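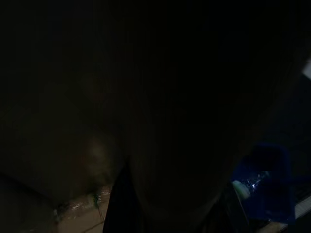
Abb. 4.1: Blick der Handgelenkkamera. Der größte Teil des Bildes ist dunkel; unten links liegt zerknittertes, durchscheinendes Material, rechts ein blauer Gegenstand.

Kapitel 4
Greifen, was man kaum sieht

Wer zum ersten Mal das Bild einer Handgelenkkamera auf dem Monitor hat, sucht meistens erst einmal, wo oben und unten ist. Uns ging es in der Robotik-AG in Pleltberg genauso! Im dritten Kapitel haben wir den Arm noch von außen betrachtet, mit gutem Licht und viel Abstand. Jetzt wechseln wir den Standpunkt und schauen dorthin, wo gegriffen wird, also ganz nah heran. Das ist einer der spannendsten Momente im ganzen Kurs, denn plötzlich wird aus einer ordentlichen Tischplatte eine Landschaft aus Schatten, Kanten und kleinen Lichtpunkten.

In Abb. 4.1 steckt schon fast alles, womit wir uns in diesem Kapitel beschäftigen. Eine große dunkle Form verdeckt die Mitte. Was hell genug ist, um etwas damit anzufangen, drängt sich am unteren Rand. Das kräftige Blau fällt sofort auf und lässt sich mit einem einfachen Farbfilter gut abgrenzen. Bei der zerknitterten Stelle links wird es schwieriger: Sie lässt den Untergrund durchscheinen, hat keine feste Farbe und glitzert an den Falten. Ein Programm, das nur nach Farbe sucht, läuft daran vorbei.

Das Projekt »Tavares«

Der rote Faden dieses Kapitels ist das Schulprojekt »Tavares«, mit dem unsere AG im März beim Wettbewerb Hovovico antritt. Die Aufgabe klingt harmlos: Der Arm soll Gegenstände von einer Fläche aufnehmen und in der richtigen Schale ablegen. Für einen Durchgang gibt es 60 Sekunden. Gewertet wird nur, was beim Abpfiff in der Schale liegt, und weiche oder durchsichtige Teile bringen doppelte Punkte. Genau deshalb haben wir uns in sie verbissen.

Mafalda Torres hat in der Gruppe die Bildauswertung übernommen und ein Archiv angelegt, in dem inzwischen 2535 Einzelbilder liegen. Davon haben wir 609 von Hand beschriftet, also mit der Maus um jeden erkennbaren Gegenstand eine Linie gezogen. Das klingt nach Fleißarbeit und ist auch welche. Man lernt dabei aber unglaublich viel über das Sehen – zum Beispiel, wie oft man selbst unsicher ist, wo ein Ding aufhört und sein Schatten anfängt. Für solche Fälle gibt es in unserer Software Husomar die Klasse »unklar«. Benutzt sie ruhig! Eine geratene Beschriftung schadet dem Modell mehr als eine fehlende.

Was ihr in diesem Kapitel lernt

Zuerst geht es um Helligkeit und Kontrast. Ihr lest ein Histogramm, verschiebt Schwellenwerte und probiert aus, wie viel sich aus einem dunklen Bereich noch herausholen lässt, bevor nur noch Rauschen übrig ist. In Abschnitt 4.2 folgt die Verdeckung: Welche Teile des Kamerabildes ändern sich beim Fahren des Arms, und welche bleiben stehen? Daraus baut ihr eine Maske. Abschnitt 4.3 gehört den Glanzlichtern, die je nach Blickwinkel wandern und den Kantenfilter gern an der Nase herumführen.

Ihr braucht dafür einen Rechner mit Husomar, die Beispielbilder aus dem Kursordner und etwas Geduld beim ersten Start.

Zum Einstieg

Nehmt euch nahezu 15 Minuten Zeit und arbeitet zu zweit. Zeichnet Abb. 4.1 grob ab und markiert mit einem Stift alle Flächen, bei denen ihr euch sicher seid. Mit einer zweiten Farbe kommen die Flächen dazu, über die ihr streitet. Hebt die Skizze auf, in Abschnitt 4.2 legen wir sie neben die erste Maske – und die sieht bei jeder Gruppe anders aus.

Zuletzt aktualisiert: 21. Januar 2026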